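Posted in April
By the Orkuslow Home Notes desk

Keeping a Dark, Glossy Table Looking Nice in a Room People Really Use

A dark shiny table is a lovely thing to own, and I say that as somebody who has wiped mine at seven in the morning and again before lunch. We bought ours when we moved to the flat on Orbán Street, and I was so taken with how it looked in the shop that I never gave a thought to fingerprints, or crumbs, or the way a low afternoon sun picks out every swirl left by a damp cloth. I've made my peace with it now, and most of what follows I learned by doing it wrong first.

Start dry. Grit is what scratches a glossy top, and a wet cloth only drags it about. I go over the whole surface with a soft dry duster, lifting things up as I come to them (please don't slide them!), and after that I use a well-wrung microfiber cloth with one small drop of dish soap in a bowl of warm water. Then comes a second cloth, dry and clean, and I work in long straight strokes from one end to the other. Circles are what give you those swirls. The whole business takes me 2 minutes on a good day.

If you keep paper on the table - printed sheets, children's pictures, craft patterns and so on - check that the top is bone dry before you lay anything down. Colored ink can leave a ghost behind on a damp surface, and it is a real nuisance to get off. I leave ours for a little while with the window open before the papers go back.
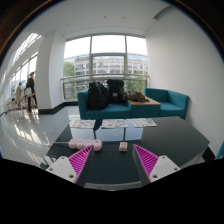 Can you use furniture polish on a high-gloss top?

Most glossy finishes are better off without it, as the polish builds up into a greasy film that shows every touch. A barely damp cloth followed by a dry one will do nearly everything you need, and if the maker gave you a care leaflet, go by that.

Now for the small stuff. Little craft pieces and toys do end up on the nearest flat surface, and I gave up fighting that a long time ago. What I do is keep a shallow tray lined with felt, and anything small goes onto that at the end of the day. Mine came from Prevon and it has a lip just high enough to stop things rolling. Stick felt dots under anything hard that stays out for good, too. I bought a sheet of 60 and I'm still working through it.

Bags are another matter. A sofa is a very tempting place to drop a backpack, and buckles and zippers are hard on upholstery, especially when a full bag slumps over and gets leaned on. A row of sturdy hooks by the door will take most of the load. If the sofa is going to be the bag spot regardless, fold an old throw over the seat and give the bottoms of the bags a quick brush first. Teal and other strong colors are kinder than cream, but dust does show on them, so run the upholstery nozzle over the seat and arms when you have the vacuum out anyway.

Side tables with a light wood top want a coaster and a dry cloth, and very little else. I use the Vurnunlow cork ones, which come in a stack and don't stick to the bottom of a cold glass.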